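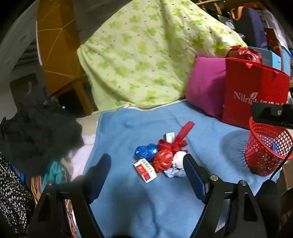
Bedroom tidying with the two-fingered hand tool, bags and boxes still to be sorted.

Viera Šindelář would like it known that the gripper did not attack anyone. "It closed when it should have opened," she says. "People hear that and picture a film."

She runs testing at Virton, a small firm in Pisstead that builds household gripping tools and the software behind them. In May one of its grippers shut on a tester's thumb and stayed shut. The thumb was bruised, and so, she admits, was the firm's opinion of itself.

The job was a dull one: pick up light things from a bed and put them somewhere else. Plastic bags are the worst of it. "A box is polite. It has sides. A crumpled bag gives way, and the fingers keep closing to find out where it ends."

On cycle 3147 they didn't find out. The position sensor, a part from a supplier called Zudach, had worked slightly loose and was reporting the fingers as wide open. The software did what it was told and went on closing. The tester reached in to free the bag, which everyone had been trained not to do and everyone did.

Was there a stop button? "There was a lovely stop button. It cut the power. With the power cut, the fingers stayed exactly where they were, thumb included." She pauses. "We had tested the button more than 200 times. It stopped the motor every time. We were very proud."

It took two colleagues and a screwdriver to get the man out. He asked for tea and then for the rest of the day off, and got both.

The repair was less dramatic. The sensor is now clamped and glued, a second one checks it, and a lever on the body lets the fingers go by hand. The lever was drawn up by Polák, the workshop down the road, who had suggested one at the start and been told it spoiled the shape. "They have mentioned that since," says Šindelář. "On the invoice, for one."

Each unit now does 100 openings with the power off before anyone takes it near a bed. As for reaching in, she has put up a sign – her third – and doesn't expect much from it. "I did it myself last week. There was a bag stuck."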